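9/25/21 – Stevberg cell, grip fault again. Pevel picked up the mouse, held it nicely, then ignored the release command for eight seconds. Very attached.

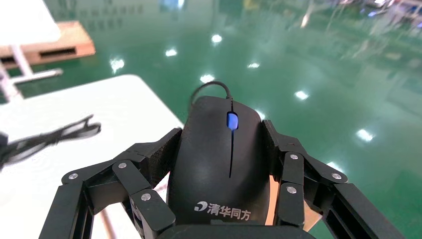 Faults & Safety

Reset cleared it. Error 683, same as Chalerm logged. No teleop with people seated near the arms until we know why.

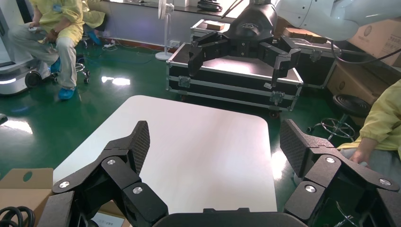

Last edited 9/25/21

Power cord is next – prongs make me nervous, so it stays unplugged.

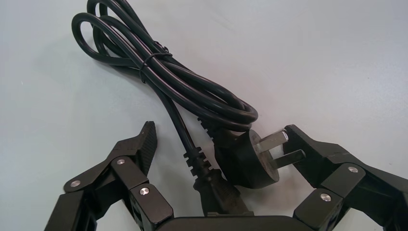 Dorothy Oakley
Test technician

Grip force capped at 5 till Monday.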